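Sokelov Bins: data card

Hello, and thank you for stopping by! Sokelov Bins is a set of 1097 simulated episodes for testing our Clustow method, which picks a grasp from several camera views at once – wrist and room views together. We trained 5 policies on it and held back 48 episodes for scoring, so please keep those out of your training!

Sample views, most with the yellow bins:

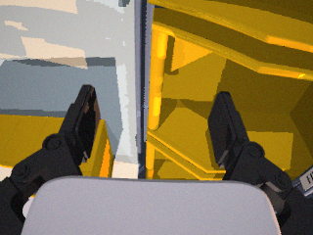
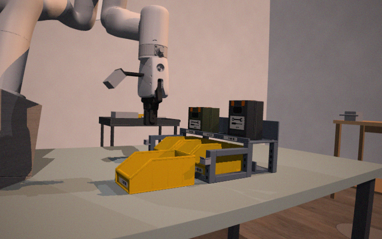
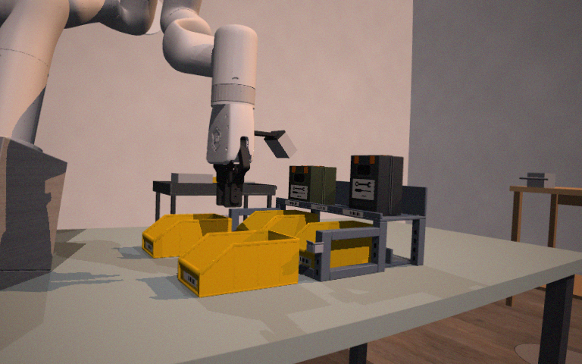
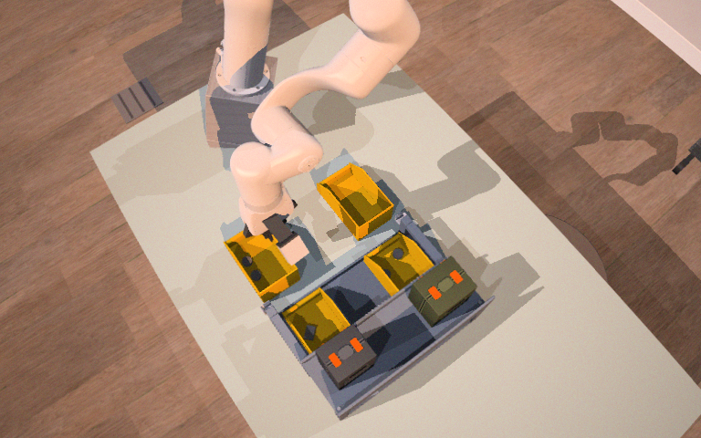

Hawi Yilma asks whether the held-back episodes could get their own folder, having mixed them in 2 times already.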